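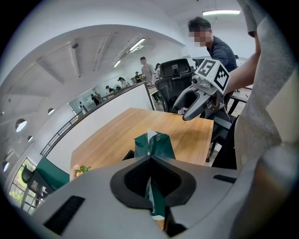

Konrad Hollenstein

Speaker notes: Setting up shared meeting tables

Opening. Give the scope first: tables, seating and small supplies in shared rooms. Lighting and sound belong to the afternoon talk. Ask for questions at the end.

1. Table surface
Start with the wood grain. On a honey-colored table like the one on screen, a dull patch shows up most clearly from a low angle, looking along the length. Wipe with the grain, using a damp cloth and then a dry one. At the Nonarska office we checked surfaces at 82 seats over one winter. Most marks came from cups. Pause for the coaster question, which always comes up.

2. What stays on the table
Tissue box: keep it within reach of the seats, with one tissue pulled up. Replace the box when the tissue no longer stands by itself. Color does not matter much, but the dark green reads well against light wood.
Plant: near a corner, as here. A small pot in the middle ends up between two people who are trying to talk. Water it at the sink and let it drain before it goes back.
Everything else goes into the cabinet at the end of the day.

3. Chairs
High-backed mesh chairs need more room behind them than people allow. Leave 40 inches from the table edge to the wall where there is a walkway. Push chairs in square to the table. Mention the Rivadeneyra floor plan, where over 129 chairs were ordered before anyone measured the aisles. Do not spend more than 2 minutes on this story.

4. Stands and tripods
Store against a wall, legs clear of the door swing. A black tripod against a white wall is easy to spot; a black tripod on dark carpet is a trip hazard.

5. Reset routine
Surface, supplies, chairs, floor, in that order. Jundell staff do it at 5 p.m.; the Wodurura site does it in the morning. Both work. Hand out the one-page checklist and take questions.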